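Review: Stanosora Hours, one-volume prayer book (the new printing)

Short version for people in a rush, me included. Good book. Annoying ribbons. Buy it if you pray the Hours at home and are sick of juggling volumes. Don't buy it if you need everything for the Office of Readings, because it isn't in there.

Longer version.

I've been using the Pasley edition from 2004 since my novitiate inquiry days (didn't stick, long story, married now, kids). That book is falling apart. Spine taped, Compline pages gone soft and gray at the corners, the whole of Week III coming loose in a chunk. So when the Stanosora came up for preorder I put in for one. 70 dollars, paid for it myself, no review copy. Arrived in March, just in time to be confused by Lent.

What you get: Morning Prayer, Evening Prayer, Night Prayer, full four-week psalter. Proper of Seasons. Proper of Saints, a bit thin. Commons. Office for the Dead, and thank you, the Pasley made you hunt for that one. A selection of Daytime Prayer, which is really just the one set of psalms repeated, but fine, most of us are at work. Hymns at the back, words only, no music. I'd have liked music. My husband would not have liked me having music.

1000 pages on the nose, which I suspect took some fiddling, as the last few are blank and headed Notes.

Paper. Thin. Bible thin. Some show-through, mostly where a rubric in red sits behind a psalm verse. In daylight no problem at all. At 5:30 in the morning under the stove light I did read the wrong antiphon twice this week. A heavier paper would make it a brick so I see why they did it.

Type is very nice. Bigger than the Pasley, cleaner, and the psalms are pointed with a small raised mark so you know where to breathe if you pray with other people. We tried it at our Thursd – sorry, our evening group, and everyone with the new book paused in the same place for once. People with the old books did whatever they've always done.

Binding. Sewn, lies flat after a week or so of breaking in. Don't force it. Open it at the middle, press, work out toward the covers, the way your school librarian showed you. Cover is a dark green imitation leather. Smells like a new car for a bit. Scuffs easy, mine already has a mark from my keys.

OK the ribbons. 2 ribbons. For a breviary! You need one in the psalter, one in the Proper of Seasons, one in the Saints, one at Night Prayer and ideally one at the ordinary, and that's on a plain day. I'm using holy cards for the rest, so now every time I pick the book up funeral cards fall out on the floor. Great-aunt under the fridge. Viorica Kadrić, who leads our evening group, bought a stick-in ribbon set from Grondus and slid it down the spine of hers and it works great, but you shouldnt have to. The ones that do come with it are narrow and fray, put a dab of clear nail polish on the ends.
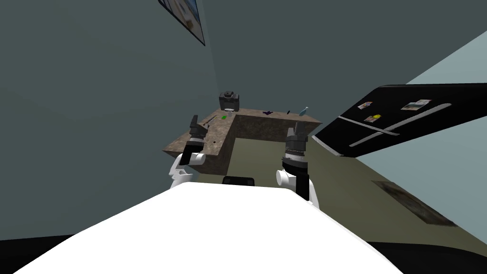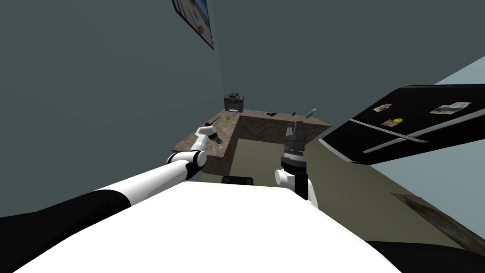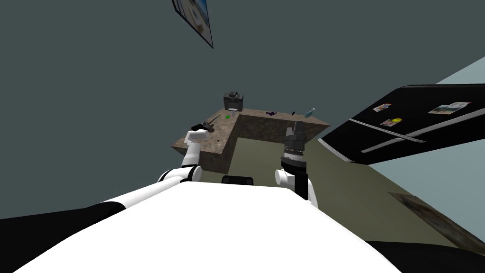
Computer renders: two robot arms reaching toward a counter.

Translation next, and this is where people get heated so I'll say my piece and move on. Psalms are a fresh revision, closer to the Hebrew in places, a bit less smooth. "Steadfast love" is now "mercy" pretty much all through. I got used to it fast. The Magnificat and Benedictus are changed too, and those I had by heart, so every morning my mouth says the old one while my eyes are reading the new one. Give it a season. The intercessions are much improved. Shorter, fewer of those long windy petitions from the old book that sounded like a memo.

Canticle antiphons for Sundays are given for all three years, right there on the page, no flipping to an appendix. Best single change in the whole thing. If you've ever stood there in Advent thumbing for Year B you know.

Errors? A few. Week II evening, one page reference sends you to a saint in November. One psalm prayer is printed under the wrong psalm. There's a correction slip on the publisher's site you can print and tuck in (one more thing to fall out). I wrote to them about the page reference and got a polite reply, fixed in next printing, no date.

Compared to the others

Pasley, the old one: still my favorite to hold. Smaller, softer, better ribbons by a mile. Text is dated now though and you can't find a clean one for a sensible price. If you've got one and pray alone, no hurry to replace.

Buschmann, the slim one: only Morning and Evening, no Proper of Saints to speak of. Good for travel or for somebody starting out. I gave one to my godson at Confirmation and he uses it, or tells me he does. Cheaper. Glued binding, will crack.

An app: sure. Does the flipping for you, always on the right day, free mostly. But then I'm holding my phone at 5:30 in the morning and I know how that ends, weather, then the news, then somebody's argument about liturgy. Paper for me.

Who should get it

Couples praying together, get two copies, sharing is a pain with this one as the gutter margin is tight and whoever's on the left loses the ends of the lines. Parish groups, yes, the big page numbers help a lot when you're calling them out. Beginners – maybe. There's a how-to at the front, written by a Tapio Kettunen, and it is clear and kind and tells you to start with Night Prayer and leave the rest alone for a month. I'd second that. But the layout does assume you know what a common is. Have somebody sit with you the first few times.

Deacons and priests will want the full set anyway, this won't cover your obligation.

Large print: not yet. They say they're looking at it. My mother is waiting and she is not a patient woman, so please.

Things I keep forgetting to say. It comes with a slipcase, cardboard, fell apart, doesn't matter. The Te Deum is inside the back cover which is handy. The red ink smudges if your thumb is damp so dry your hands frist. No zip cover available that fits, the standard Bible ones are too wide and it slides around in there.

Would I buy it again, yes. Four stars out of five, the missing star is ribbons.

Update, a few weeks on: binding still tight, no loose pages. Bought the stick-in ribbons.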